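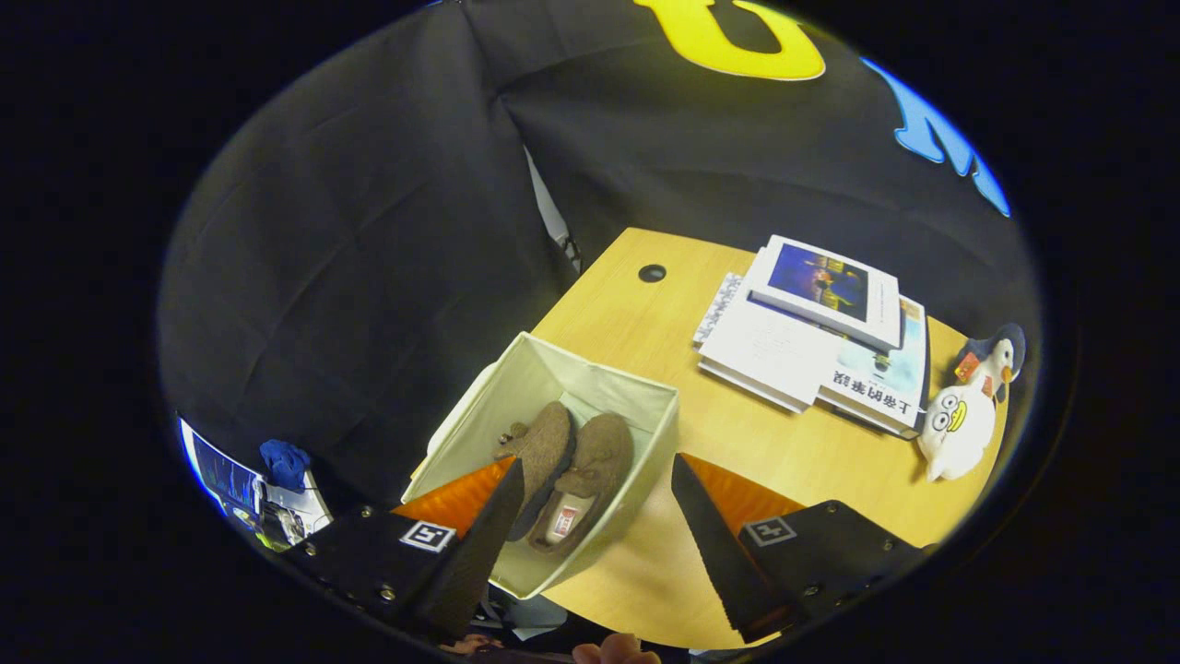
Felt slippers in a fabric storage box.

Erkeo dispatch and permit tablet, reviewed after five months in a pedicab and taxi fleet

By Marisa Longo
January 2026

Arkcombe began asking for electronic trip logs from pedicabs and small taxi fleets in August. Operators can still send in paper sheets, but paper is checked by hand and permit renewals based on it take longer. Our association looked at two systems that produce the log in the format the city wants, one from Petersen and one from Erkeo. We went with Erkeo. I do the office side, so this review is mostly about that, with comments from the drivers where I have them.

What you get

The driver unit is a small tablet with a handlebar clamp, a dash mount, a charging cable and a card reader. The office side runs in a web browser. Our price was 384 dollars per vehicle, which included the first year of service. Petersen quoted 315, but its card reader is extra and it had no way to show a permit on the screen. Inspectors at the train station ask to see the permit several times a week, so that mattered to us.

Setup

Xuân Tiêu installed the first units on the pedicabs and needed most of a morning. The clamp is made for a thinner bar than ours and had to be shimmed with strips of inner tube. On the cars the dash mount went in without trouble. Registering a vehicle means typing in the plate, the permit number and the driver's license number. There is no way to load these from a spreadsheet. If you run a large fleet, plan for an afternoon of typing.

Drivers sign in with a six-digit code. If one driver forgets to sign out and the next one starts a shift, the trips go to the first driver. This happened to us in the first week and again in the fall. The office can reassign trips afterward, but only one at a time.

On the road

The screen is readable in daylight if you turn the brightness all the way up. Doing that shortens the battery life a good deal. Dirk Wegener gets through a full day in his car because it is plugged in. On the pedicabs the tablet lasts over 6 hours, so an evening driver has to carry a power bank or stop by the office. A bigger battery would fix most of the complaints I hear.

Dispatch works well. A request shows up with the pickup point, the number of riders and a note if there is luggage. The driver has 30 seconds to accept before it goes to the next vehicle. Henrike Engelhardt thinks that is too short when you are in traffic, and I agree with her. The setting cannot be changed by the office.

The zone fares were wrong when we started. The system had the old boundary along the river, and rides to the ferry landing were charged one zone too low. Support corrected it in 2 days. They did not refund the difference and I did not expect them to.

Card payments go through quickly. Receipts are sent by text message or e-mail. There is no printer, and some older riders ask for paper. Malte Sperling still keeps a receipt book under the seat for them.

The reports

This is the part I bought it for. At the end of the month I pick the dates, click export, and the file goes to the city as is. It used to take me several evenings with the paper sheets. The stand fee report is also good and matches what the city bills us.

The insurance report is poor. It lists hours by driver but not by vehicle, and our insurer wants them by vehicle. I put that together by hand from the trip log.

Support

Phone support is weekdays only. Weekend problems go to a web form and are answered Monday. We had one outage on a Saturday night - the drivers could not see new requests, and we went back to phones until it cleared.

Compared with Romen

Before this we used Romen for dispatch only. Romen is simpler, cheaper and has a better map. It does not do permits, fares or city logs. If your city does not ask for logs, I would stay with it.

Good: city export, permit on screen, quick card payments.
Bad: battery, sign-out problem, no weekend phone support, insurance report.

Rating: 3.5 out of 5. We renewed for the cars and the pedicabs. I have asked Erkeo about the accept time and a bulk import for vehicles and will add their answer when I get one.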